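Search this site
Search
March
By Elango Kurup

Visit to the Cidstead open afternoon

Cidstead opened its test rooms to visitors for an afternoon in March, and I went along mainly to try the hand-held grippers before we order any. Narayanan Kotian met our group at the door at 1.30 and took us through in lots of 6.

The first stop was a bench with two arms on it, a Poma and an older Pillai, both running the same pick from a tray. The Poma was quieter. The Pillai was slower to settle after each move, but its controller was much easier to follow, and Charito Espiritu let me change the closing speed myself from the pendant. Both carried the same two-finger gripper, a Nastora weighing 400 grams, so the comparison was a fair one.

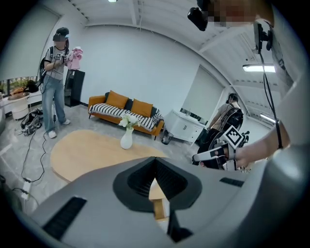

Hand-held grippers were the part I had come for. Cidstead tries them in a room furnished like a lounge, and the people using them wear backpacks while they work. Cloth is a good test of a gripper, and the person in the black cap had a pink garment in one hand and a small gripper in the other. A white one with a black-and-white marker on it was being held out across the room. The larger grey body, with a funnel-shaped opening in the centre and slotted vents either side, is a different thing to aim. I found I was lining up the opening with my whole forearm, and my wrist was sore after ten minutes. The small one I could have used all afternoon.

Cables are still a nuisance. I stepped on mine twice. Eugénie Lefèvre said a battery version is planned, but it adds 300 grams – more than I would want on the end of my arm.

Chaiwat Klinhom finished with a short talk on cameras. His team had logged 367 grasps with the camera mounted at the wrist and the same number with it set further back. The wrist view was better for small items and worse for anything soft, as the cloth tended to cover the lens. I asked for the figures by item and he has promised to email them.

Tea was in the front office afterwards. Parking is behind the building, off the service lane, and the gate closes at 5.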